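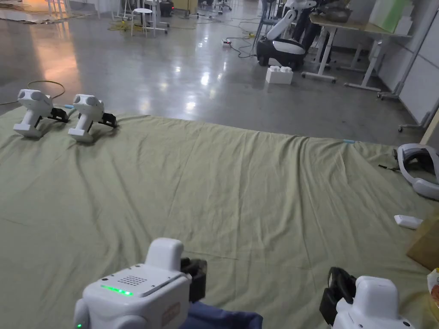
4. The Bed as a Household Work Surface

4.1 Background to this part of the study

Most writing on housework in small homes looks at the kitchen. The kitchen has fixed equipment, and the work done there is easy to name. Laundry is harder to place. Washing may happen in a basement, at a laundromat or behind a closet door, but sorting and folding can be done on any flat surface that is large enough and free at the time. In the homes we studied, that surface was most often the bed.

The material in this section comes from 30 households in two towns, Clollton and Halta. All of them rented, and all lived in apartments with one bedroom or none. Each household kept a written diary of textile chores for eight weeks, starting in June. We asked for an entry every time someone in the home sorted, folded, hung, ironed or put away clothing or linens. Entries gave the place, the surface used, the start and finish as the person remembered them, and anything that interrupted the work. We collected more than 300 entries. The last diary was returned on November 12, 2021, well after the others, and was coded in the same way.

Home interviews followed the diaries. We met people in the room where they did most of the folding and asked them to talk through their usual routine. The interviews were not timed. Some were short, and a few ran into the evening meal.

4.2 Why the bed is chosen

People gave size as the main reason. A kitchen table in these apartments was usually small and pushed against a wall, and it often held mail, a laptop or dishes. A bed was the only surface on which a full load could be spread out so that everything was visible at once. One resident of Halta described the table as "fine for towels if I do them one at a time," and said that shirts needed more room.

Height mattered too, although people disagreed about it. Those who folded standing up found most beds too low and complained about their backs. Those who sat on the bed, or knelt beside it, did not mention height at all. Several households had moved between the two positions over the years, usually after buying a new mattress.

The third reason was closeness to storage. In nearly every home the dresser or closet was within a few steps of the bed. In the Prokopenko building in Clollton, where a number of our households lived, the closet doors open toward the foot of the bed, and residents there reported folding and putting away as one job. In other buildings the two tasks were often separated by hours, and sometimes by a night. Folded stacks were then moved to a chair at bedtime and moved back in the morning.

The floor came second to the bed. People who folded on the floor nearly always put something down first: a sheet, a blanket, or a large cloth kept for the purpose. The cloth protected clean clothing from dust, and it also marked off the area. Parents said that a cloth on the floor was respected by children in a way that bare floor was not, at least for a short time.

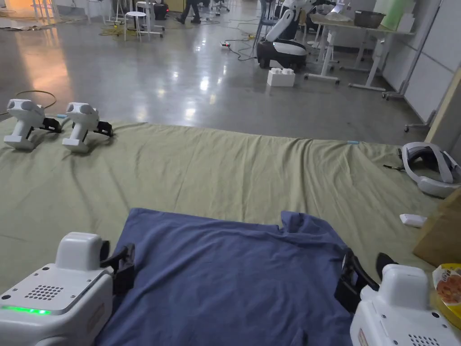 T-shirts took up more diary space than any other garment. They are common and get washed often, and people hold firm opinions about them. The method most often described was to lay the shirt flat, bring in the sides, turn back the sleeves and then fold upward from the hem. A smaller group folded shirts in half down the middle first and dealt with the sleeves afterward. A few people rolled their shirts, and they were the most likely to have changed method as adults, in most cases after a move to a smaller apartment with fewer drawers.

Whether the shirt is laid face up or face down was a point on which members of the same household often differed. Couples could describe each other's method in detail. In some homes this had led to a division of work in which each person folded only his or her own shirts, while sheets and towels were shared. We had expected that split to follow work schedules. In the diaries it followed folding method more closely.

Soft surfaces affect the result. A shirt laid on a mattress sinks a little under the hands, and it is harder to smooth than a shirt on a table. Wrinkles in the sheet below also get in the way. People who cared about a flat fold made the bed first, pulled the top cover tight, and worked on that. People who cared less folded on the bed as it was. Both groups called their own practice normal, and neither saw it as something that needed explaining until we asked.

Ironing was rare. Many of the households owned an iron, but in the diaries it was used mainly before job interviews, weddings and school photographs. Several people said they relied on folding while the fabric was still warm from the dryer. Those without a dryer in the building shook each piece out and hung it for a while before folding, which spread the work over a longer part of the day.

4.3 Sharing the surface with other activities

The bed in a small apartment is seldom used for one thing at a time. Diaries recorded phone calls, homework, television, pets and naps alongside textile chores. Eating was also common. Respondents were often a little embarrassed to report it and wrote it in the margin or left it out, and it came up later in the interview. Our diary form, printed from the standard Bimeck template, had no box for food, and this probably lowered the number of entries that mention it.

Where people did eat on the bed, the food was of a kind that could be set down and picked up again. They spoke of crackers, cut fruit, sandwiches and takeout in its container. Full plates were avoided. So was soup, although not by everyone. Respondents had rules about which side of the bed food could go on, and the rules had more to do with the position of the outlet, the lamp or the wall than with the laundry. The side next to a wall or headboard was felt to be safer, as things could be leaned there.

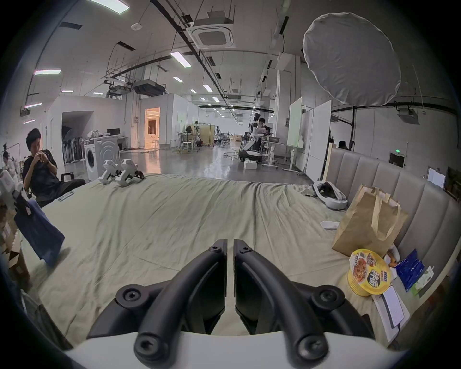

Bags had a place in this arrangement as well. Shopping was often put down on the bed on arrival, before coats came off, and a paper bag might stay there through the evening. Some households reused such bags to carry folded items to another room or to hold clothing meant for donation. Others objected strongly to any bag on the bed, on the grounds that it had been on a bus floor or a store counter. These objections were stated with more force than any view about food.

Crumbs were the most frequent complaint. People dealt with them by shaking out the top sheet, by brushing them onto the floor for later sweeping, or by keeping an extra cover on the bed during the day and removing it at night. The extra cover was more common in Halta than in Clollton. We have no firm explanation for this. Halta apartments in our group were slightly older and had less seating, and it may be that the bed there served as a sofa for more hours of the day.

Interruptions shaped the work more than any feature of the surface. A typical entry began with a full load placed on the bed and ended with part of it put away. The rest was left unfolded, pushed to one side, or returned to its container. Some people regarded this as failure. Others described a pile on the bed as a useful reminder, since the bed could not be slept in until the pile was dealt with. One Clollton resident wrote: "If it's on the chair I can ignore it for a week. If it's on the bed I have to do something about it by eleven."

The reminder did not always work. In a good number of entries the pile was moved to the floor or the chair at night and recorded again the next day as the same load. We coded these as one chore with a break in it. A reader who counts them separately would get a higher figure for folding sessions and a shorter average length, and should treat any comparison with other diary studies with care.

4.4 Single garments left out

A smaller set of entries concerned one item on its own. This was usually something worn once and judged too clean to wash and not clean enough to return to the drawer. Shirts, sweaters and light jackets made up most of this group. They were laid across the bed, hung on a doorknob, or draped over the headboard where there was one. Respondents rarely thought of this as a chore, and we suspect it is under-reported. In interviews almost everyone could name an item in the room that was in this state.

Such items tended to be moved many times before they were washed or worn again. They were lifted off the bed to make it and put back afterward. They were also the items most often folded badly on purpose, or not folded at all. A neat fold signaled to others in the home that the item was clean, and several people said they avoided it for that reason.

Figure 1. A crumpled blue cloth on a large bed with a rumpled pale sheet. 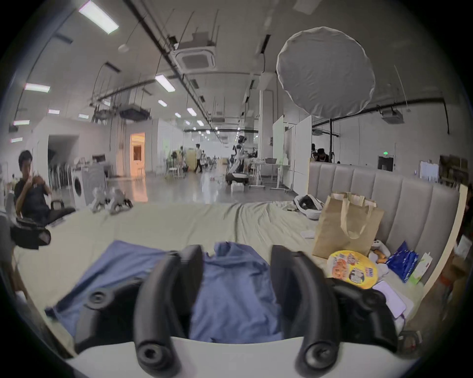 4.5 Limits of the diary material

The diaries depend on memory and on willingness to write. Some households filled in every line for eight weeks. Others slowed down after the first few pages, and their later entries are brief. We did not correct for this. The towns were chosen for access, and the findings should not be read as describing renters in general.

People living alone wrote longer entries than people living with others, and their remarks are quoted more often here as a result. Households with infants dropped out early in the study and are missing from the final group. Their laundry loads are likely to be larger and their interruptions more frequent, so the patterns in Section 4.3 may be understated for families of that kind. The coding sheet for surfaces, including the categories we merged, is given in the appendix.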